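Etance Player Guide
Section 4: Installing the Cisternas Expansion

Posted by Sena Essien on Jun 13, 2013
8 Comments | 30 Shares

The Cisternas expansion adds the flooded district, two playable classes and a raised level cap to Etance. You need the base game at build 797 or later. The build number is in the lower left corner of the title screen.

Before you begin

Make sure you have 1418 MB free on the drive where the game is installed. Close the game on every machine signed in to your Drukbridge account.

CAUTION: Back up your save folder first. Saves opened with the expansion active cannot be loaded in the base game again.

Installing

1. Open the Drukbridge launcher and sign in.

2. Select Etance from the list on the left, then click the Add-ons tab.

3. Click Redeem and type the code from your receipt. Codes do not use the letter O, so any round character is a zero.

4. Click Install. Leave the launcher open until the status line reads Ready. If it stops at Verifying for more than 30 minutes, see "Stalled downloads" below.

5. Start the game and choose Load. Saves from the base game show a gray marker until you open them for the first time.

Note: User-made maps are turned off after the install. Turn them on again one at a time under Options > Content. The Jarel map pack needs its own update and will crash at the loading screen without it.

Starting the new campaign

6. Take any character of level 8 or higher to the harbor gate and speak to the ferryman. Lower-level characters can enter the district but will not get the quest.

7. Pick a difficulty. You can lower it later from the pause menu. You cannot raise it until the campaign is finished.

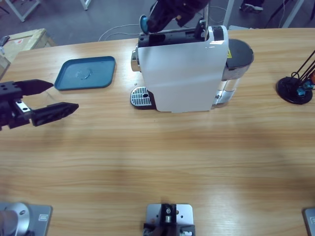 Stalled downloads

1. Click Pause, wait for the speed to drop to zero, then click Resume.

2. If nothing changes, exit the launcher and delete the folder named "temp" in the Etance directory. Do not delete "data".

3. Start the launcher again and click Repair. Your code stays tied to your account and does not have to be entered a second time.

Thanks to Sebastián Espinoza for the correction to step 6.

Share this page | 8 Comments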